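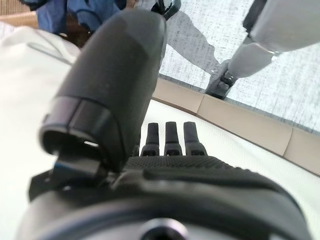 Goodall room, second progress report to the Plina small grants fund

Print this page | E-mail this page

September 5, 2023

Hello again to everyone at Plina! The last time I wrote was in March, when the Goodall room was mostly a plan and a leaky radiator, and I promised the next report would be shorter. It won't be, sorry, there's a lot to tell you.

First, the thing you'll want to know: the lending room is open and people are borrowing. If you remember the application, the idea was to turn the old staff dining room at the Zernari building into a place where neighbors can borrow the household stuff they need for a weekend and have no room to keep. Big pots, folding chairs, cake tins, the good drill, a carpet cleaner, table linens for a party. We had most of the things already, packed away in the basement from two earlier projects. We just had no way to get at them, and half the time I'd tell somebody we owned a fish kettle and then spend an hour failing to find it.

So the spring went on sorting. Everything came up the stairs, got wiped down, got looked at, and either went on the list or went out the door. The list now stands at 2,060 items, counting each set of cutlery as one (I started out counting forks and gave that up by lunchtime on the first day). I'm very proud of that number. I had guessed we'd land well short of it in the application, and I'd much rather be wrong in this direction.

Where the money went

Your grant was $2,000 and it is all spent. The biggest piece by far was shelving. I got prices from three places and went with Goklow, who were not the cheapest but would deliver to the second floor and take the packaging away with them. The shelves were meant to come in April and came in June. They were nice about it on the phone, but it did push the opening back, and I should have written to you then and didn't. I'll do better on that.

The next piece was bins and lids. I bought clear ones after all. I know the application said gray, and the gray ones were a little cheaper, but I borrowed one of each to try and I kept having to pull the gray one down to see what was in it. With the clear ones a person can stand in the aisle and find the piping nozzles for themselves. I kept the receipts for both, so you can see the difference.

After that came labels, a label printer, hooks for the longer tools, a secondhand rolling cart that has turned out to be the most loved thing in the place, and a box of felt pads for the chair legs. The last few dollars bought a kettle. I did put the kettle on the form under "other," and I'm mentioning it again here in case anyone thinks I was hiding it!

The paint was donated, and so was the long counter where we check things in and out. The building covered the radiator repair, which took me four letters, but they did it in the end and did it well.

How it works day to day

You come in, you find your thing, you bring it to the counter, and we write down the number on the label and when it's due back. That's the whole system. I had a grand idea about scanning everything with a phone and spent a good part of May on it, and the short version is that I went back to an index card box and I'm happier. The cards are filed by room: kitchen, laundry, garden, workshop, party. If something belongs in two rooms (the big enamel basins, for example, which half of our borrowers use for jam and the other half for soaking sheets) it gets a card in each.

Loans are for a week. People ask for longer and I usually say yes. The carpet cleaner is the exception, it has a waiting list and goes out for two days at a time.

Things come back cleaner than they went out, mostly. We've had one cracked pie dish and one extension cord that came back with a different plug on it, and I took that out of circulation the same afternoon. The person who cracked the pie dish brought us two replacements and a pie.

What hasn't gone so well

The workshop shelf is a mess. There's no kinder way to put it. The kitchen side settled down quickly, I think because everyone already knows where a saucepan ought to live, but tools come back and get put wherever there's a gap. I've tried labels on the shelf edge, and then bigger labels. Next I'm going to try drawing outlines on a board and hanging the hand tools up, the way my grandfather had it in his garage. If that fails I'll put the workshop things behind the counter and fetch them myself.

The linens were also more work than I'd planned for. I wrote in the application that borrowers would wash tablecloths before returning them, and they do, but washing isn't ironing, and a creased tablecloth tends to sit on the shelf while the one next to it goes out every week. For now I iron on quiet mornings. I'd like to find a better answer, and if any of your other projects lend out fabric I'd be really glad to hear what they do.

And the opening hours are too short. We're at two afternoons a week and there's a line at the door for the second one. I'm working on adding an evening, and that doesn't need money, it needs a key arrangement with the building.

What's next

The fall job is the party section. We have plenty of chairs and not enough folding tables, and whenever somebody borrows chairs they ask about tables in the same breath. I've put together a price for 20 of them, including a rack to store them upright so they don't eat the whole back wall. I'm not asking for that in this report, I know the next round opens later, but I wanted you to see it coming.

I'm also going to do a proper repair day for the small appliances. There's a crate of mixers and toasters under the counter that I didn't put on the list, as I won't lend out anything with a cord until it has been checked over. Some of them will be fine. Some of them are older than I am.

You asked for a word on whether we're reaching people who wouldn't otherwise come into the building. I can't give you a neat figure for that, I don't ask people questions at the counter beyond a name and a phone number. What I can say is that I see a lot of faces I didn't know in March, and plenty of them have come back for a second loan.

Receipts are in the envelope, in the order of the budget lines, with the Goklow invoice on top. If anything is missing, call me on one of the open afternoons and I'll dig it out while you're on the line. And please come by! The kettle's on your budget, you may as well get a cup of tea from it.

Print this page | E-mail this page
Share (2) | Comments (0)

More from the Goodall room
- First progress report to Plina: the basement, the stairs, the radiator
- What you can borrow, listed by room
- Caring for borrowed table linens
- Getting to the Zernari building
- Wish list: folding tables and a rack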